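The notice from the district health office reached Tondus hospital at 6:40 in the morning. It was one page. Ward Three was to be sealed, admissions stopped, and all 35 patients moved to single rooms or kept where they were.

Stefaniia Didenko read it twice and filed it under the date of receipt. There were 11 single rooms in the building. She wrote that number beside the instruction and initialed it.

Yevhen Tkachuk had the duty log. The first fever had been recorded on Sunday, in bed 5, a man transferred from Panasiuk with a broken hip. The log gave his temperature as 103. It gave no isolation order. The next entry concerned a delivery of linen.

"Who signed the transfer?" she asked.

"I did."

"Was he tested?"

"The form has no box for it."

She checked. The form had boxes for dentures, hearing aids and religion. She took a pen and ruled a new box below the last one, then ruled the same box on the rest of the pad – 80 sheets, nearly an hour of work.

Tkachuk stood at the window. Two ambulances from Sinau were waiting at the gate with their engines running. The guard had been told to admit no one and was reading the instruction aloud to the first driver.

"The second one is from the dialysis unit," Tkachuk said. "They can't go back."

Didenko looked at the notice again. It made no mention of dialysis. She picked up the telephone, asked for the district office, and was told that it opened at nine.

"Let the second one in," she said. "Write down the time."

He wrote 7:55. Then he wrote his name, and after it, in smaller letters, hers.

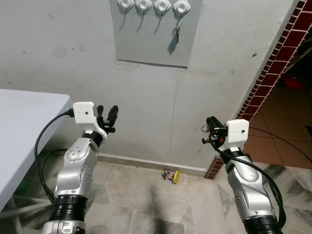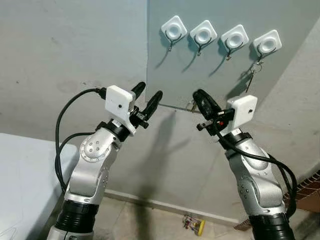

Related stories

The Night Pharmacist
Letters from Tukovia
Bed Count
A Cold Room in July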